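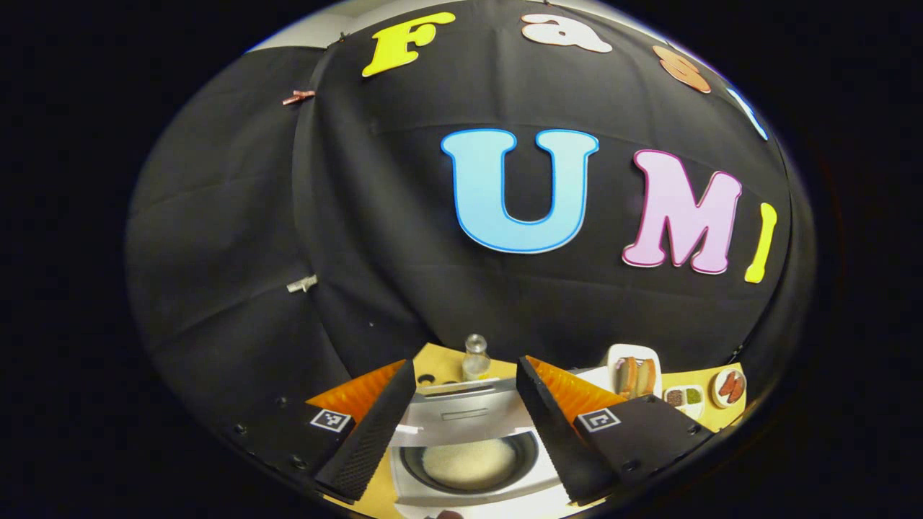 Wed 22 May

The budget for the next round of handheld grippers is due before the fiscal year closes, so I spent the weekend rebuilding the spreadsheet. The old one had two tabs and treated every gripper as a single line. That was fine when we owned three of them. It stops working when you want 17 and the lead times differ by part.

The number that matters is cost per working unit per month, and most of it comes from consumables. Our quote from Jekberg was $182 per set for the soft fingers, a set being left and right. I had budgeted fingers as a one-time purchase. They should be a recurring line. The textured face wears down first near the tip, and a worn face changes how the unit picks up small smooth things, which then shows up as a data problem weeks later. I now assume one spare set per unit at purchase and a second set by November.

Printed parts are the second line. We pay Hurari for housings and print the rest ourselves. Printing in-house looked free in the old sheet because nothing was charged for machine time or failed prints. I added both. It is still cheaper, by less than I had been telling people.

Fasteners: buy them by the box. I had them itemized per unit and it was a waste of an afternoon. The markers on the housings go in the same row as fasteners. Print extras on the same stock at the same time and check the size with calipers before you stick them on. A marker that scales two percent small will cost more in lost recordings than the whole row.

Cameras are the largest single item and the one I have the least control over. The full bundle from Evavia (camera, wide lens, mount, battery, charger, memory card) comes to $2899 for the number of seats we need this quarter, with the rest deferred. I asked about splitting the order and the discount goes away. Batteries should be bought at two per camera. With one, people stop when it dies and do not start again.

Then the table. This is the part I left out completely last year. Any task with food or kitchen items needs a table that stays put, a backdrop, clips, plates, trays, and at least one real appliance. A rice cooker is a good choice: the lid has a hinge, the pot is dark and the body is light, and it can be bought locally the same day. I put the table items under "props" with their own replacement rate. Plates go missing. Food, if you use real food, is a weekly cost and belongs under supplies, where the accounting people expect it.

Still open:

- Kovačević wants a deposit on the storage cases. I would prefer to pay on delivery.
- Shipping on the housings is quoted by weight, and my weight is a guess.
- Disk space. I have it at the current rate, which assumes no change in session length.
- Whether a calibration board counts as equipment or as a supply. It changes who signs.

I also took out the contingency line and put it back at a lower figure. With fingers and batteries now counted properly there is less for it to hide. If the sheet gets approved as it stands, the first purchase orders go out for fingers and housings together, and cameras follow once the mounts have been test fitted.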